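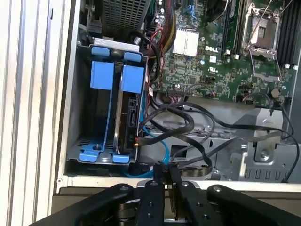
Which way do the blue drive caddies come out of an old Dell desktop?

Posted by Tane Stubbs, Aug 17, 2018
Viewed 1,409 times
Filed under: Desktops > Storage > Older machines

I have inherited the office tower from my uncle's hardware shop in Omdale, along with a box of receipts and a stapler that doesn't. The side is off. It's a Dell (the board says so in white letters, so no argument there) with a grey metal drive cage and two bright blue plastic caddies standing side by side in it. The one on the right has a black hard drive in it, circuit board facing right, and that's the one I want out. It holds 2,912 scanned invoices and, I'm told, the only good photo of the dog.

Each caddy has a blue tab at the top, and above those there are two smaller blue latches clipped onto a pale bracket. I have squeezed the tabs. I have pulled the tabs. I have spoken to the tabs. The caddy moves a tiny bit and then stops in a way that suggests I'm about to buy a new caddy.

So:

Do I squeeze the tabs, or do the little latches have to move first?
Does the whole cage need to come out?
Can I read the drive on my laptop once it's free, or does it only talk to this computer?

I don't know the model. The sticker on the back has been rubbed blank by years of being shoved against a wall. I'd like to do this without breaking anything, as my uncle still believes he's getting it back.

jiang_repairs
Member from Clillulgate, 265 posts

Shut it down properly, switch it off at the wall, pull the power cord, then hold the power button in for a few seconds. Touch bare metal on the case before you go poking about. I know everyone skips this bit. Don't.

Next, look at the drive and see what's plugged into it. On a SATA drive you're after two plugs, a narrow one for data and a wider one for power. If either is still on, that would explain your "moves a tiny bit and then stops". Pull them straight off by the plug and never by the cable. Some data plugs have a small metal clip you have to press first, and if you yank one of those you'll take part of the connector with it. Ask me how I know - or ask my brother, it was his drive.

On the Dells I've had apart with blue plastic like that, blue means "you're meant to touch this". Usually you squeeze the drive carrier's tabs towards each other and slide it out of the cage. I can't swear to yours without a model number. Dell changed its mind about cages more often than I change my sheets. Try the squeeze again once the plugs are off, with even pressure on both sides, and keep it straight. If it still sticks, have a go at the small latches. They may well hold the bracket or the cage itself and have nothing to do with the caddy.

Once it's out, the carrier is normally just flexible plastic with little pegs sitting in the drive's screw holes. Spread it gently and the drive drops into your hand, so have a hand there.

For the model, go into the BIOS at startup before you take anything apart. The service tag should be listed in there even if the sticker's gone. Put it into Dell's support site and you should be able to find the manual with proper drawings.

Marg of Dralasbridge
Member, 30 posts

What he said about the plugs. Mine was the power one, and I'd been blaming the plastic for an entire afternoon.

On your third bit, yes, you can read it on a laptop. Get a USB to SATA adapter. If it's a full-size desktop drive, make sure the adapter comes with its own power brick, as the cheap ones that run off the USB port alone are for laptop drives and yours will just sit there. If Windows offers to format or initialise the disk, say NO. It asks very politely and it is not your friend.

Copy everything to two places before you put the drive back for your uncle. I did mine to one place in October and that place was a USB stick, and the stick has since been through the wash.

hammertime
New member

just pull harder mate, they're tougher than they look

jiang_repairs

Please do not pull harder.

Tane Stubbs

Plugs were still on. Both of them. I'd taken them for part of the scenery.

Took them off, squeezed the tabs, and the caddy slid out as though it had never been any trouble to anyone. The small latches I left alone. Adapter is ordered, with brick. Will report back on the dog.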